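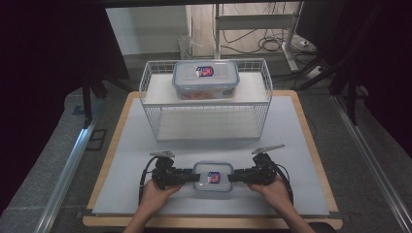
Support came back on ticket 2324 and said the hum had to be the filter capacitors, that it's always the filter capacitors on a Munro table set, and would I please swap them before writing in again. Well, I did swap them! Both sections of the can, new parts from Resten, and the hum is exactly as loud as it was. So I'm reopening this as ticket 3367 and writing down everything I've tried so we don't go in circles.

**Opened:** 29/08/2022
**Set:** Munro five-tube AM table radio, working on all stations
**Problem:** steady low hum, same level with the volume all the way down

**What I've done so far**

- Replaced the filter caps (see above). Watched the polarity, checked it again with the magnifier.
- Pulled every tube and ran it through my Lalteck tester. All good except the output tube, which reads a bit weak. I put in a spare and got no change.
- Cleaned the volume control. It used to crackle like mad and now it doesn't, so that's one nice thing.
- Flipped the plug around in the outlet. The hum drops a little one way, but it's still there.
- Moved the radio to the kitchen, well away from the fluorescent light. Same hum.

I also hooked up the Govach scope (which I love, even if it takes forever to warm up) and put the probe on the plate of the output tube. The hum is 60 cycles, and I'd have expected 120 if it was leftover ripple from the power supply. Mind you, this set has a half-wave rectifier, so ripple would be 60 too, and I guess that tells me nothing. I spent a whole evening feeling clever before I remembered that. 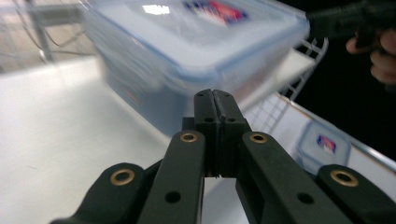

Next I shorted the grid of the first audio tube to ground with a clip lead, and the hum went away completely! Took the clip off, back it came. So it's getting in at or before that grid, and the supply looks fine to me. There's an old shielded wire running from the volume control to that tube, and the shield looks like it was soldered to the chassis once and then came loose. The solder blob is still on the chassis with nothing in it.

**Questions for you**

1. Should the shield be grounded at the chassis end only, or at both ends?
2. The schematic I have shows an 800 volt coupling cap there and mine is marked lower. Is that a misprint?
3. Do you still sell the cloth-covered shielded wire? I'd need 20 inches.

I'm leaving the chassis out of the cabinet until I hear from you.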